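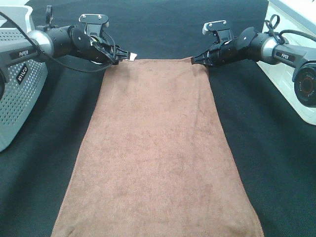 Towel

A towel is a piece of absorbent cloth or paper used for drying or wiping things, whether that means a wet dog, a wine glass or a person just out of the bath. It takes up water by drawing it into the gaps between its fibres, and most of what separates a good towel from a poor one comes down to how many of those gaps there are and how easily the water can reach them.

History

For a very long time people dried themselves with plain linen, or with whatever cloth was nearest to hand, and a flat woven linen towel is still a fine thing for glasses. The looped cloth now called terry came to Western Europe from Turkey, where bath towels had long been part of the life of the hammam, and in the nineteenth century machines were built that could weave the loops quickly and cheaply. Before then a looped towel was a real luxury, and households that had one tended to look after it -- mending the hems, turning the edges and, at the very last, cutting it up for floor cloths.

Materials

Cotton remains the usual choice for the bathroom. Its fibres swell as they drink up water and they put up with hot washes, though a thick cotton towel can take a whole day to dry on a cold landing. Linen dries faster and sheds very little fluff. Microfibre, generally a blend of polyester and polyamide split into extremely fine strands, is light, quick to dry and good at lifting dust and grease, and so it has found a home in kitchens, gym bags and the boots of cars.

Thickness is normally given as a weight in grams per square metre. A bath towel of 700 is heavy and plush, the sort one meets in a rather nice hotel, while kitchen and sports towels are a good deal lighter.

Care

New cotton towels often seem to push water about instead of soaking it up, and a wash or 2 before first use will generally put this right. Fabric softener is best left in the cupboard, as it coats the fibres and makes them less thirsty. Microfibre should be washed apart from cotton, whose lint it collects with great enthusiasm, and kept well away from high heat. A stiff towel can be much improved by a good shake before it goes on the line.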